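Wk 6 notes - learning from demonstration with hand-held grippers
Robot Learning option, Josonville. Typed up February 28, 2025, slides to follow

Carrying on from teleop. Recap in one line: teleop gives clean actions but you need the robot, the rig, a trained operator, and it's slow. So the cost per demo is the problem.

Hand-held route. Person holds the gripper, does the task, wrist camera records. No arm in the loop at all. Policy is trained on what the wrist camera saw plus gripper width plus relative pose. At run time same camera, same fingers, on an arm. UMI is the one everybody cites, read the paper before the seminar please, methods section at least.

What has to match between collection and deployment:
- camera and lens, and where it sits relative to the fingertips
- finger shape and pads
- timing. Latency on the arm is not zero, so observations and actions have to be lined up. Most common bug in last years projects!!

Why fisheye. Narrow lens loses the context the moment you get near the object. Wide one keeps both fingers and the far side of the table in view. Price = distortion, but we feed the raw image in, no rectifying. Rectifying stretches the edges and squashes detail in the middle where the work is going on.

Pose. Visual SLAM, usually with IMU. Needs texture in the background. Plain walls bad, plain cloth bad, moving people bad. If tracking drops out the demo gets binned.

Gripper width. Markers on the fingers side, read from the same image. Cheap, no encoder needed. Watch for glare on the marker, gives you jumps in width which the policy then happily learns.

Relative actions. Write poses relative to the current gripper pose, not the world. Means the table can move. Also means calibration errors hurt less. Derivation was on the board, its in the book too.

Dataset we use in the practical (Celtholm set, breakfast-type table tasks):
- 900 demos recorded
- 293 on the toast task, the one you'll train on
- 70 held back for validation, don't touch these

Objects on the table vary between tasks. Toaster, bread, plates, lettuce, meat, a small bottle. For the toast task the policy has to pick the right slice when there's other food near by, so don't crop the image down to the plate, you throw away what tells it where to go.

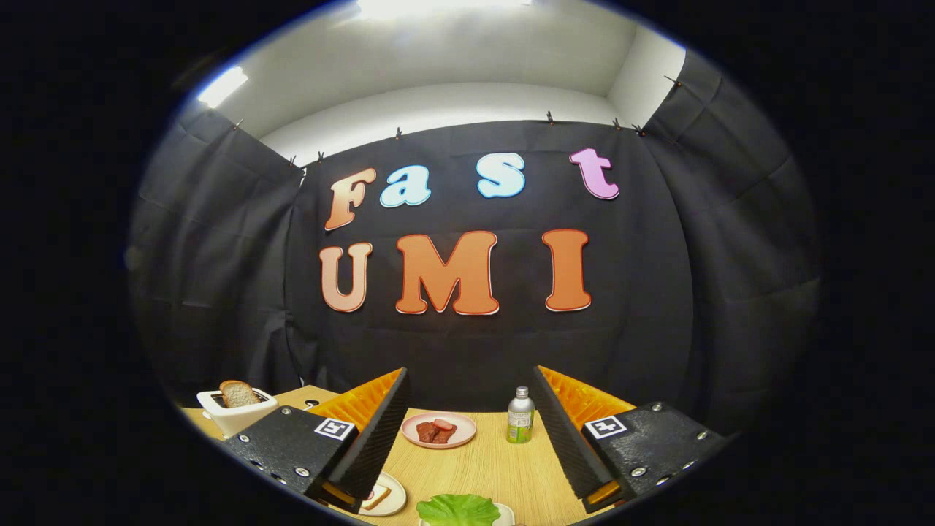 Evaluation. Fixed start positions, same for every method, otherwise the numbers mean nothing. Report success per stage (reach, grasp, place) as well as overall. A policy that always grasps and never places is a different failure to one that never gets there. Validation loss is a poor guide, lowest loss checkpoint is often not the best one on the arm.

Open questions, pick one for the write-up:
- how many demos vs how many different rooms, for the same hours of work
- does a second operator help or just add noise
- force. Soft fingers hide it, camera only sees the bending

Practical is in the Inthanon lab, bring the training log. Resits for this part are in September.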